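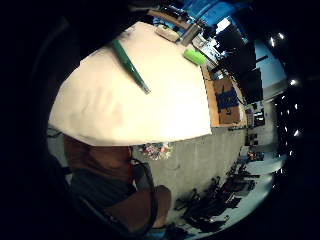
The hand-held gripper finally picks things up

September 20, 2021

So the gripper lives! I've been hinting at this since August, when I dragged the first box of parts into the shared workshop at Guvivthorpe, and I can now squeeze the trigger and have two fingers close on a marker pen without launching it across the room. I am ridiculously happy about this.

Quick recap if you missed the earlier posts. I want a tool you carry in your hand, with the camera looking out over the fingers, so that you can do a job yourself and record it from the gripper's point of view. Later the same fingers go on an arm and the arm tries to copy you. The arm is a long way off (I have a base plate and a lot of optimism).

What changed this month

The old linkage was a mess. I had printed it in the Sikura filament everybody here uses, and the pivot holes went oval after 200 squeezes. The new one has brass bushings and a shorter trigger pull, and it has now done 1,628 open-close cycles on my kitchen counter with hardly any slop. I was aiming for 1,000 and just kept going because it felt so good!

I also swapped the return spring. The Lashari one was so stiff my hand cramped up after ten minutes. The Waltum spring is much softer and cost me 65 cents, and I should have bought a bag of them.

Then there's the lens. I went with a fisheye and I love it. You get the tabletop, the chairs, the ceiling lights, all bent around the edge of a circle, and when you roll your wrist the whole room rolls with you. It takes some getting used to. I'm hoping all that background will help with working out where the gripper is between one moment and the next, but I haven't written that part yet.

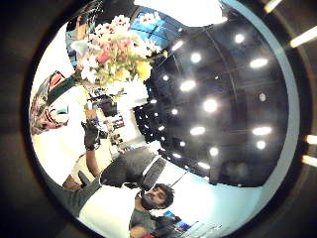
Flowers, office chair and ceiling lights through the fisheye, with the room on its side.

Still on the list: softer finger pads, a proper strain relief for the cable, and some kind of wrist strap before I drop the thing. The pads are first. I have a sheet of silicone and a very dull knife, so wish me luck.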